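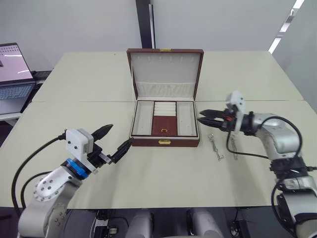 Figure 3. The jewelry box with its lid up, and two silver chains on the table to its right.

3.2 Sorting small jewelry

Jewelry boxes are a wonderful subject for a study of tidying, and we were delighted by how much ours had to teach us. Long compartments invite chains, and a chain dropped into one of them will happily 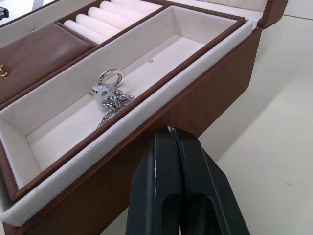

tangle with any ring or pendant already there. Wasilewska and Lis saw this in 17 of their 91 home visits – a finding we love for its plainness. Flat items in bags raise a different question: do they belong in the box at all? Our households were split, and their reasons were a joy to read.

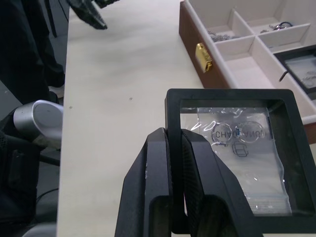

Figure 4. A bagged item in a black display frame, with the open box behind it.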